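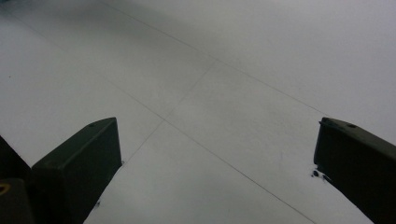 The floor, Monday. Smudges and all.

Print this entry | E-mail this entry

April 2021

Mopped again this morning. I am starting to doubt that mopping does anything to a floor this pale. Every article I read before we moved in said light floors "open up a room," and I would like to know which room they were standing in, and whether anyone had ever walked across it. There are still scuffs toward the middle. I can see them from the doorway if I tilt my head, and now I can't stop tilting my head.

Danuta Kwiatkowski came by at lunch with the bottle of Hokus she has been talking up since we lived in Abu Hammour. She swears by it. She also swore by the vinegar, and before that by the old T-shirts, so I took the bottle with thanks and kept my opinion to myself. The label says one capful to a bucket. It doesn't say what size bucket. Mine holds 5 liters, so I put in one capful and then a bit more, which is probably how people end up with streaks.

I did the half nearest the window with Hokus and the other half with plain warm water, and didn't tell her which was which. She looked for a long time and picked the water side. Then she said the light was better over there. Maybe so. I am not counting it as a win for either one.

The seams bother me more than the scuffs. They are thin and dark and I can't work out if they are supposed to be that dark or if that is just what has settled in them. I went along one with a toothbrush for 25 minutes, on my knees, and it looked the same to me when I got up. Danuta says they came that way. The man at Onent, when I called, said they "may deepen a little with age," and I wrote that down because it sounds like something you would say about any complaint at all. He gave me a reference number ending in 3531 and offered me a sealer. Of course he did. I said I'd think about it until May.

My back is not happy. I put the rug idea to the family again over supper and got nowhere. The one I liked from Ondberg was on sale, and they all think it would slide. It has a backing that is meant to stop that. I don't believe the backing either, to be fair to them.

Found a tiny dark speck over on the left after all that scrubbing and stood there deciding if it was a crumb or a mark. Left it. If it's gone tomorrow it was a crumb.

Need to buy: new mop head, a toothbrush to replace the one I ruined, eggs. The bucket handle is coming loose on one side too. Danuta wants her bottle back on Thursday.

Print this entry | E-mail this entry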